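Padura table-setting trial: report to Dusmont, April

You asked whether the 3000 released in the winter has bought anything useful. My answer is a cautious "partly". The table is papered and taped into squares, and we are working with plain foam cubes and round plates.

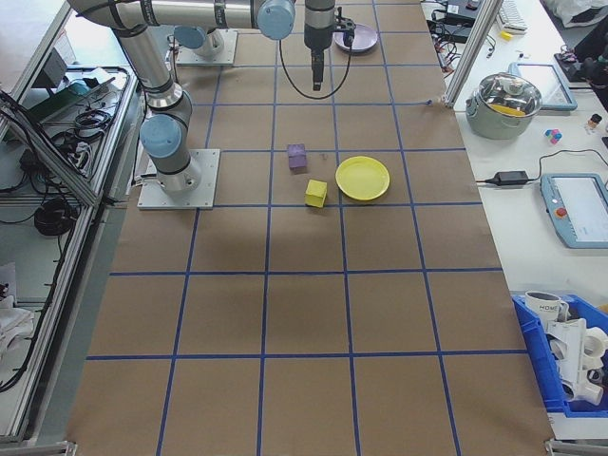
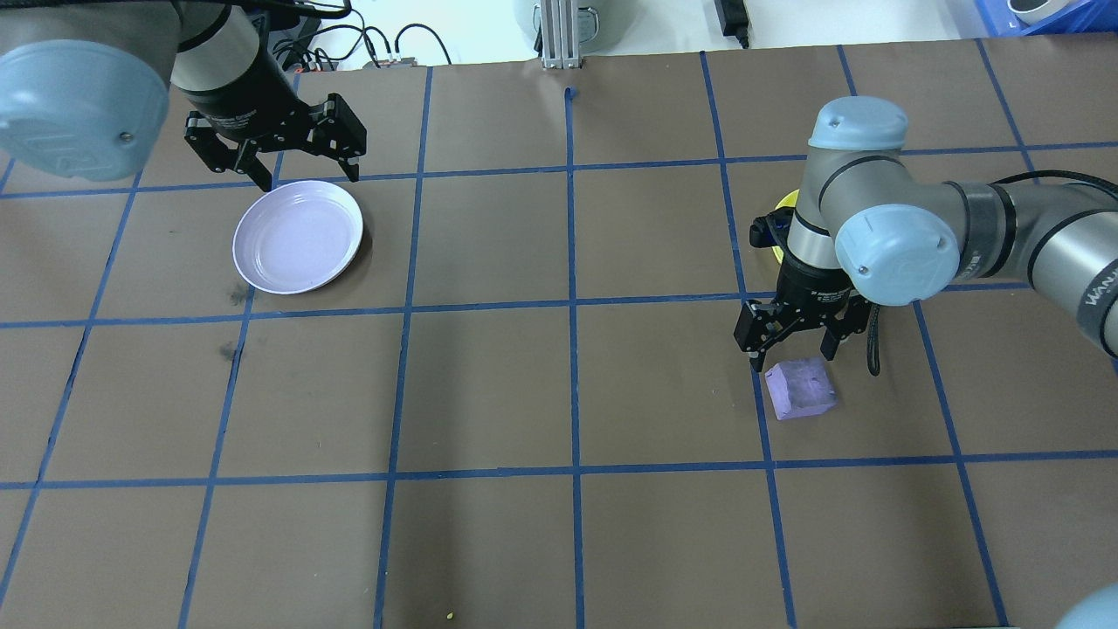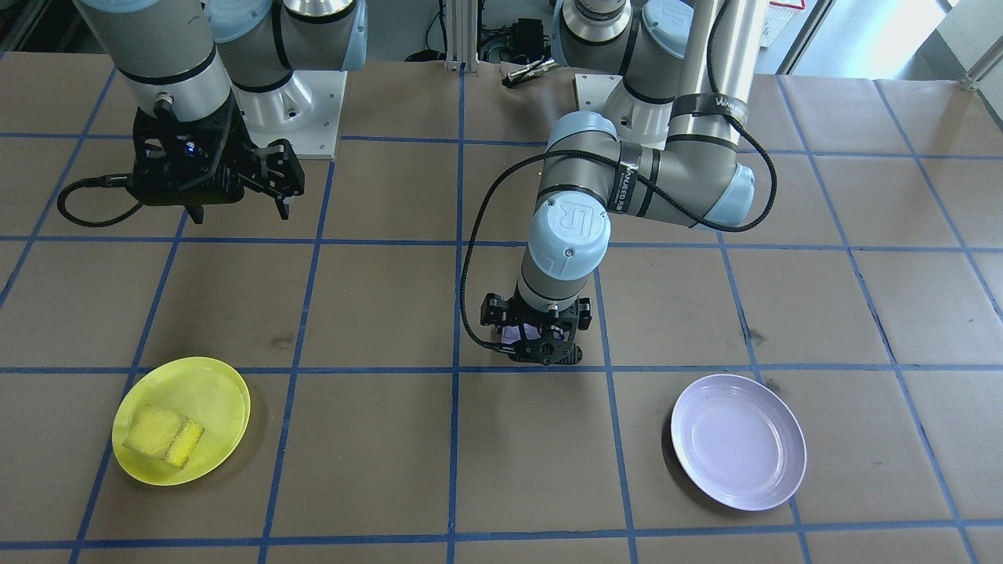
Same taped table in all three.

The Jomik log lists 239 placements, of which 40 were thrown out as badly recorded. I would not lean on the rest yet - the rules for a plate lying across a tape line were changed halfway through. Thevar calls the layout final. I doubt it.

Spending stands at 3751, so we are over. Please hold the next payment until the recount on Friday.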